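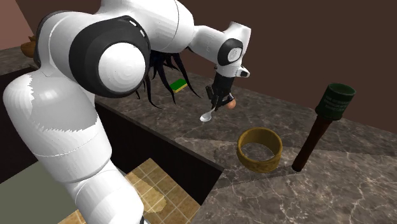
검색어를 입력하세요 검색

자주 묻는 질문: 천연석 상판 관리

타리간(Tarigan) 석재 공방에 들어오는 질문을 모았습니다. 저희는 돌 이야기라면 밤새 할 수 있는 사람들이라 답이 조금 길어요. 그래도 읽고 나면 주방 상판이 예전보다 훨씬 예뻐 보일 거예요!

대리석 상판, 주방에 써도 괜찮나요?
그럼요! 다만 대리석은 산에 약하고 화강석보다 무릅니다. 레몬즙이나 식초가 닿으면 광이 죽은 자국이 남는데, 이걸 에칭이라고 불러요. 자국이 하나둘 쌓이면서 집마다 다른 표정이 생기는 게 저희는 참 좋습니다. 늘 새것 같은 면을 원하신다면 화강석이나 규암 쪽을 먼저 보세요.

유광과 무광 중 무엇이 나을까요?
유광은 무늬가 깊고 또렷하게 올라옵니다. 무광(혼드)은 손에 닿는 느낌이 부드럽고 에칭 자국이 덜 눈에 띄어요. 요리를 자주 하는 집이라면 무광을 권해 드립니다. 샘플을 집에 가져가서 아침 빛과 저녁 조명에 각각 비춰 보세요. 같은 돌인데 정말 다르게 보입니다.

매일 청소는 어떻게 하나요?
미지근한 물에 중성세제를 한두 방울 풀고, 부드러운 천으로 닦은 뒤 마른 천으로 물기를 없애 주세요. 욕실용 산성 세제, 락스, 연마제가 든 크림 세제는 쓰지 마세요.

커피를 쏟았어요!
문지르지 말고 키친타월로 꾹꾹 눌러 흡수시키세요. 이미 스며든 얼룩은 베이킹소다를 물에 되직하게 개어 얹고 랩을 씌운 다음 하룻밤 둡니다. 다음 날 걷어 내고 물로 닦으면 되고, 덜 빠졌으면 한 번 더 하세요. 기름 얼룩도 같은 방법인데 대체로 시간이 더 걸립니다.

얼룩과 에칭은 어떻게 구별하나요?
얼룩은 색이 진해지고 에칭은 색이 옅고 뿌옇게 됩니다. 빛을 비스듬히 비추면 금방 보여요. 에칭은 찜질로 빠지지 않으니 연마가 필요합니다. 무광 면의 가벼운 자국은 대리석용 연마 분말로 직접 손보실 수도 있어요.

실링은 얼마나 자주 해야 하나요?
달력보다 물방울이 정확합니다. 상판에 물을 몇 방울 떨어뜨리고 30분쯤 뒤에 닦아 보세요. 닦은 자리가 짙어져 있으면 실링할 때가 된 거예요. 실러는 물과 기름의 흡수를 늦춰 줄 뿐 에칭은 막지 못한다는 점도 기억해 주세요.

뜨거운 냄비를 바로 올려도 되나요?
받침을 쓰세요. 돌 자체는 열에 꽤 강해도 갑작스러운 온도 차로 금이 갈 수 있고, 실러나 이음매 접착제가 상하기도 합니다.

반죽을 상판 위에서 바로 밀어도 되나요?
네, 저희가 제일 좋아하는 질문입니다! 대리석은 표면이 서늘해서 버터가 많은 반죽을 다루기 좋아요. 끝나면 플라스틱 스크레이퍼로 긁어내고 닦으시면 됩니다.

샘플은 어떻게 받나요?
전시장에 있는 돌 50종은 손바닥만 한 조각으로 빌려 드립니다. 토요일에는 원판을 세워 둔 창고도 열어 두니 꼭 들러 보세요. 원판 한 장을 통째로 보면 작은 조각에서는 몰랐던 무늬의 흐름이 보입니다.

자투리 돌도 살 수 있나요?
네. 도마나 선반용으로 인기가 많고, 원하는 크기를 알려 주시면 모서리까지 다듬어 드려요.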